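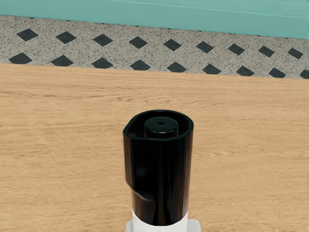 Simulated view over a wood work surface, with a black end-effector piece seated in a white collar. Render: Skovix.

Skovix releases draft practice guide for simulated testing of robot end effectors

Skovix has opened its draft practice guide on simulated testing of robot end effectors for public comment. The guide sets out what a test organisation should record when results from a rendered environment are submitted in support of a workcell risk assessment. Comments close at 5 pm on the last Friday in March.

The draft applies to fixed and mobile manipulators fitted with interchangeable tooling. It does not replace a site risk assessment, and it does not cover guarding, emergency stops or electrical safety, which remain subject to the standards already in force at the installation.

Under clause 4, each simulated trial must be traceable to a versioned tool model, a declared tool centre point and a named set of contact parameters. Changes to any of these start a new test series. Results from separate series may be tabulated together but may not be pooled.

The minimum series length is 500 trials per task. At least 80 per cent of trials must use randomised start positions, and the random seed is to be kept with the log. Where surface finish, lighting or background pattern is varied, the range of variation must be stated. A fixed background is permitted only for calibration runs.

Camera placement is treated separately. Organisations must declare whether the viewpoint is attached to the tool or to the cell, and must report how much of the working area the tool hides at its rest pose. The earlier consultation paper left this to the discretion of the tester.

"Reviewers were receiving success rates with no statement of the viewpoint or the tool revision," said Athina Lazaridis, technical lead for the guide. "Those figures could not be compared or repeated. The clause asks for information most laboratories already hold - it has to travel with the result."

Physical confirmation is still required. A sample of simulated trials must be repeated on hardware before a tool is released for use near people, and any disagreement between the two is to be reported in full. The size of the sample depends on the hazard category assigned in Annex B.

Holodmont and Movden reviewed the working draft. Rocío Condori of Movden said the logging format could be adopted without changes to existing simulation software, although older tool models would need to be re-registered.

The draft, comment form and worked log template are available from the Skovix publications desk. Comments should cite the clause number and include proposed replacement wording.

Media contact: Arnulfo Agudelo, Skovix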